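At Prismont we sort rubber bands for packing, and since October the arms do a part of it. My opinion is that the sorting is the small question – the bigger one is who decides the pace.

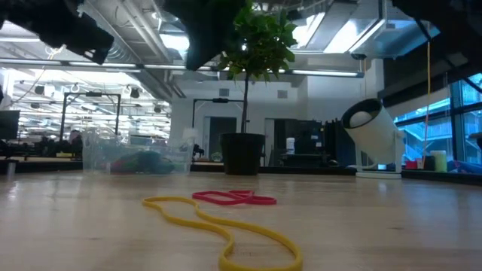

Who should set the speed of the arms? The people who work beside them, every shift.

My colleague Othmane Alaoui sorted 1088 bands in one shift by hand, and he could stop when his fingers hurt. Now he waits for the arms, and waiting also makes a person tired.
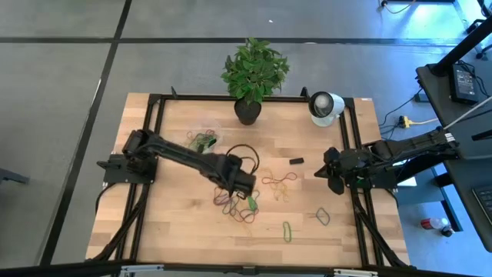
So I ask the management for a simple thing: give him the speed control, and keep his pay the same.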